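Ticket: Right arm drifts during long sorting runs
Opened by: Joscha Kettler
Assigned to: Kristaps Ozoliņš
Bench: Edar, shared workshop
Status: open, waiting on retest

11/12/21, Joscha

Hello Kristaps, sorry to land this on you at the end of the week, but I've been going round in circles with it and would love a second pair of eyes. The left arm is behaving beautifully. The right one starts well and then, after over 400 moves, its gripper begins closing a little short of where I've asked it to. If I power everything down, have a cup of tea and start again, it's fine for a good while, and then off it goes once more.

So far I've gone over the bolts on the base mount, swapped the USB lead for the spare one in the Šimkus drawer, and gone back to the November settings file in case I'd broken something when I tidied it up (I do like a tidy file, as you know). No change from any of it, I'm afraid. I left the pill boxes out on the mat so that you can see the sort of spread I'm working with.
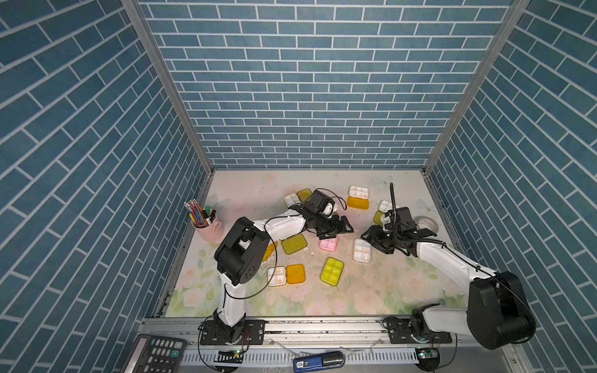
Both arms over the mat, with the pill organiser pieces between them.

Kristaps, same afternoon

Thanks for the long write-up, it saves me a lot of asking! My first thought is the cable on the right wrist. There's a coil of it standing straight up, and another run going back along the upper link to the elbow, and I'd like to know whether either one pulls when the arm is at full stretch. Could you clip it with a bit more slack and then run the Sosance test, 100 moves at a time, homing in between? Please write down the elbow offset after each batch.

While you're there, give the mat a brush as well. There are crumbs all over the middle and I don't want them finding their way into the gripper fingers.

Joscha, evening

Slack added and mat brushed. First 2 batches done and the offset hasn't moved, so I'm cautiously cheerful, though it was never going to show up that early. I'll carry on with the rest tomorrow if the Fututance lot don't need the bench, and put the numbers in here. Leaving this open for now.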